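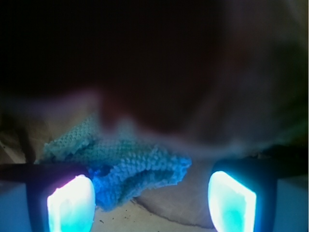
Brorkovard, 25 July 2025 – Sturnodance has set a release window for Trillik, a turn-based number game for PC and Mac in which players fight their way through a flooded mine by adding, splitting and trading numbered tiles. The game will be out before the end of the year, and a free demo is open to everyone starting today. The tiles are the main thing on screen at all times, and they change color as a turn goes on. A tile that is ready to be played is lit much like the glowing pad at lower left in the picture, nearly pure white in the middle and fading to pale cyan and turquoise lower down. A tile that has been used goes dark until the next turn.

In Trillik, the player is a surveyor named Šimek who goes down into the mine to find out why the pumps have stopped. Each enemy has a target number over its head. To land a hit, the player picks tiles from a grid and combines them to reach that number exactly. Getting there with two tiles does a small amount of damage. Getting there with five or six does a lot more, and may also break the enemy's armor. Missing the target costs a turn, and the water in the room rises by one row.

The water is the part of the game that testers talked about most. Tiles in flooded rows can still be used, but their values drop by one each turn. A nine that is left under water too long becomes a zero, and zeros have to be cleared by hand. Some players will want to keep the water low by playing quick, cheap hits. Others will let it rise on purpose, because a row of small numbers can be handy against enemies with low targets.

"I wanted a game where you could do the math in your head and still be surprised by what happened next," said Natália Paulík, designer of Trillik. "The first version had a timer. We took it out after a week. People who were good at adding liked it, and everyone else put the game down."

There is no timer in the main story. Players can take as long as they want over a turn, and the game can be closed in the middle of a fight and picked up again at the same tile. A timed mode is included for those who ask for it. It can be found in the options menu and is turned off by default.

The story has eight chapters, each set on a lower level of the mine. Between chapters the player returns to the surface, where coins found underground can be spent on tools. The pick removes one tile from the grid. The bucket lowers the water by a row. The slate lets the player save a number from one turn and use it in the next. Tools wear out, and only two can be carried at once, or three after the lamp belt has been found in chapter four.

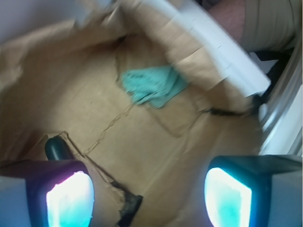
Besides the story, Trillik comes with 200 separate puzzles that can be played in any order. These use a fixed grid and a fixed set of enemies, and most have a single best answer. The early ones take a minute or two. The later ones were built by Joon-young Lim, who joined the project as a puzzle designer and also wrote the hint system. Hints come in steps. The first marks the row to look at, the second marks a tile, and the third shows the whole move.

"A hint that gives away the answer right off is no good to anybody," Lim said. "I get stuck on my own puzzles if I leave them alone for a month, so I've had to use the hints too. That's how I found out the second step was wrong on a bunch of them. They're fixed now."

The demo covers the first chapter and 30 of the puzzles. Progress from the demo will carry over to the full game, including coins and tools, as long as both are installed on the same computer. Players who already took part in the closed test should delete the old version before installing the demo. Saves from the closed test will not load.

Several changes have been made since that test. Enemy targets are now shown in a larger typeface. The grid can be played with a mouse, a keyboard or a controller, and the keys can be reassigned. Tile values can be shown as dots as well as digits, and the light and dark tile states can be given an outline for players who find the color change hard to see. Subtraction tiles, which used to appear at random, now show up only after chapter two. Multiplication was tried and dropped. Division was never planned.

Trillik will be sold as a one-time purchase. There are no ads, no in-game store and no online account. The game needs an internet connection only for the weekly puzzle, which is optional and can be skipped without losing anything. Menus and story text will be in English, Slovak and Korean at release. The price will be announced closer to launch.

Known problems in the demo: the sound may cut out when switching to full screen, and the bucket sometimes shows the wrong number of uses left. Both will be corrected in the first update. Reports of other problems can be sent through the form in the demo's main menu.

About Sturnodance
Sturnodance is an independent developer and publisher of small puzzle and strategy games, based in Brorkovard. Trillik is its second release for PC and its first for Mac.

Review copies of the full game will go out four weeks before launch. Press who would like one can ask through the contact page on the Sturnodance website – please say whether you need the PC or the Mac version.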